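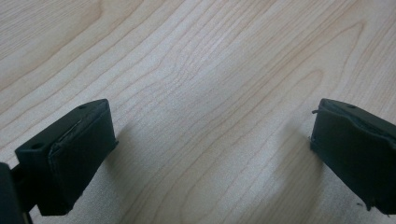
Craig Kinnear has been translating letters for other people since he was a student. He is now the main person behind the Clonley collection, an archive of family letters written by people who left the town of Geltlow for work and never came back to live there. I met him in November, late in the afternoon, when the reading room was already closed to visitors.

He speaks slowly and corrects himself often. "I do not like the word archive," he told me at the beginning. "It sounds like a place where things are finished. Most of these letters were never answered, so for me they are still open."

The collection has 3,000 letters. The oldest one is 91 years old and was sent from Zorneck by a young baker to his sister. He complains in it about the flour, about the price of shoes and about his landlord, and only in the last line he mentions that he got married. Kinnear laughed when he told me this. "Every family has this letter. The big news is at the bottom, next to the greetings for the neighbors."

I asked him how he began. He said that Angus Dunbar, a retired postman, came to him with a box which he had kept in his cellar for 15 years. The letters in the box had been returned to the post office, and no relative could be found. Dunbar could read the addresses but not the letters, because many were written in the local dialect, with a spelling that every writer invented for himself.

"Angus wanted to know only one thing," Kinnear said. "He wanted to know if he had delivered bad news to people. I read for him the whole winter, and it was mostly about potatoes."

The dialect is the difficult part of his work. It has few speakers today, and it never had a dictionary. Kinnear reads each sentence aloud several times before he writes anything down. "When I look at the page, I understand half. When I hear it, my grandmother is talking, and then I understand nearly all." For the remaining words he calls Dunbar, who is not always patient with him.

The hardest word so far took them two years. It appears in many letters and was used for the feeling on the evening before a journey, and also for the lines in wood, something I would never have put together. Kinnear thinks that the second meaning is the older one. Pale wood shows it best, he said, where the grain closes into long loops on one side of a board and then runs almost straight across the rest, one thin line beside the other. A person before a journey goes around in the same thoughts and then suddenly goes. "Maybe I am too poetic now," he added. "Angus says it is only two words that sound the same."
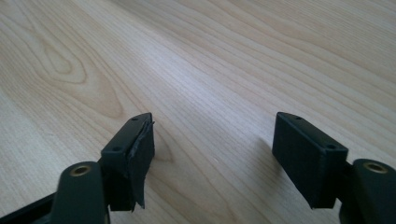 Translating letters is also a question of manners, and Kinnear has strict rules about it. He does not publish a letter if a living person is named in it, and he does not repair the grammar of the writers. I wanted to know if this makes the texts hard to read. He answered that people who write with mistakes are usually thinking about what they say. A straight line in pale wood still has many thin lines lying next to it, he said, going back to his favorite word, and a simple sentence is similar to this. I wrote it down, and I am still not sure that I agree.

The first book of the letters will be printed by Rankin, a small publisher. Dunbar has read the proofs and has found one mistake, in his own name.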